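Stop Closing the Counter

Sep 18, 2018
By Thomas Messina

Went to pay the water bill in Limley last week. In person. Check in hand, account number on a sticky note. The counter was gone. A sheet of plywood where the window used to be, a phone number taped to it, and a web address so long I gave up halfway.

So I'm writing this fast, before I calm down.

We are losing counters. The water office. The bank on Mazza Street, closed in January. The bus pass window, which now opens two mornings a week if the person who runs it isn't out sick. Each one goes quietly. A notice in small type, a line about "expanding your options," and then a locked door. I've never understood how taking away one of the options expands them, but I am told I'm being difficult.

The case for closing them is always money. Fine. Money matters, it's our money. The town says the water counter served 198 people a month at the end. Said like that's nothing. 198 people who got up, got dressed, found parking and stood in line for a thing they could supposedly do from the couch. Ask why they did that. Nobody at the town office seems to have asked.

I did ask, a little. Stood outside for a hour and talked to whoever walked up to the plywood. One man had a bill for a house he sold in the spring. One woman pays in cash, always has, doesn't trust the rest of it. A kid, maybe twenty, with a perfectly good phone, had been in the online system for days trying to fix a misspelled last name. The form wouldn't take the change. The help line sent him back to the form. He figured a person could do it in a minute.

He's right. A person could.

A counter is where the odd cases go. The website is good at the ordinary case, I'll give it that. I pay my electric online and I like it. Two clicks, done, back to dinner. But bills get mixed up. People die and the account is in their name. Meters get read wrong. My neighbor Settimio Santoro got a bill for up to 700 dollars, one bad meter reading, and what fixed it was a clerk who looked at the number, looked at him, and picked up a phone. Took her the length of a cup of coffee. Try explaining that to a drop-down menu.

And it's not just old people, can we please drop that. Every time this comes up at a meeting somebody says the seniors will adjust, or the seniors can get a class at the library. Plenty of seniors are better at this stuff than I am. The ones who get stuck are anybody whose life doesn't fit the boxes that month. That's going to be you sooner or later. It's been me twice this year.
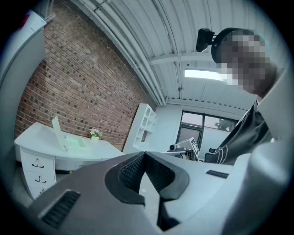 A person leans over, wearing a head-mounted camera.

There's another thing, harder to put a price on. When there's a counter, somebody in that office knows what's going wrong. They hear it all day. Same complaint nine times before lunch and they walk to the back and say hey, this letter we sent out makes no sense. Take away the window and the complaints turn into tickets, and the tickets turn into a chart, and the chart goes to a meeting. By then the letter's gone out again.

The clerks knew this. The one I used to see kept a pad of the questions she got asked most. Handwritten. She'd slide it over if the line was long and you'd find your own answer on it half the time. I'd bet money that pad never got copied onto the website. I'd bet it's in a box, or the trash.

I've heard the answer from the council, that people can always drive to the county office in Irkgate. Sure. If you have a car and a free afternoon and you don't get there during lunch. The bus to Irkgate exists, you need a pass for it, and see above about the bus pass window.

What do I want? Not much. Keep one counter open in town. One. Put all of it there, water, bus, permits, dog licenses, I don't care. One window, open every weekday, one evening a month for people who work. Two clerks who can change a name and fix a bill without asking premission from a computer. Skerkitz did this when their post office building came up for rent. Small town, smaller budget than ours. I drove over to look. There was a line, it moved, people came out holding a receipt and putting their keys back in their pockets like it was any other errand.

Will it cost something? Yes. So does a help line that can't help. So does every hour that kid spent on his last name, only that hour doesn't show up in the town budget, it shows up in his. We're very good at saving money by handing the work to whoever is standing outside.

The council takes this up again next month. Go if you can. If you can't, write, and put it on paper, and bring it in by hand. Ask where to leave it.

I still have the check, by the way. Water bill's late.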